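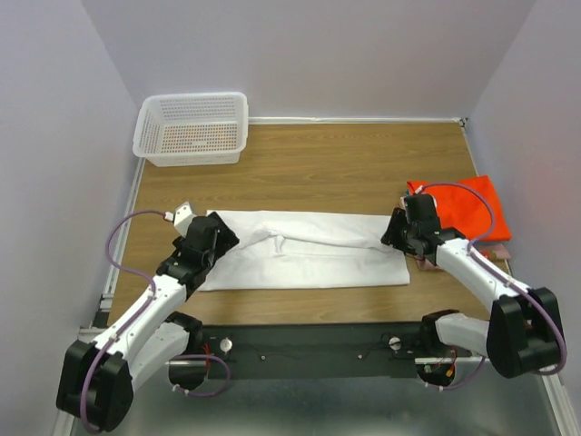
White cloth on the wood-grain top, long side left to right, one raised fold across the middle.

Thursday, 2:10 pm

Cloth is the Gamen plain white from the September order. Table is the usual one, wood grain running side to side, bare strip left along the front so the front edge can be judged against something straight.

Prep: cloth laid out by hand, long fold left in on purpose. Peak of the fold sits left of center, with a short upright wrinkle below it. Front half mostly flat. Did not iron. Ironing the last lot changed how the fabric held a crease and made the notes useless for comparison with Langat.

Conditions for this series:
Cloth weight 343 g on the bench scale, tare checked.
Wash: 2 cycles, Ollemix powder, no softener.
Dried flat, stored rolled on a tube.

Unetti cloth from the same order is stiffer out of the bag. It keeps the shelf creases after a wash and should not be mixed into this series. Marked the bag with tape and put it on the lower shelf.

Fold sequence to use from here on: back edge to front edge first, then left to right. Going left to right first traps the long fold inside and the stack comes out with a hump. Smooth from the fold outward, flat palm, no pulling on the corners. Corners on the Gamen stretch and do not come back square.

Log sheet has 11 rows left. Print more before the next session.

Open items:
Hem on the Langat is coming loose at one corner. Restitch or retire it.
Decide whether a wrinkle under the fold counts as a separate feature or part of the fold. I have been logging it as part of the fold.
Lint roller refills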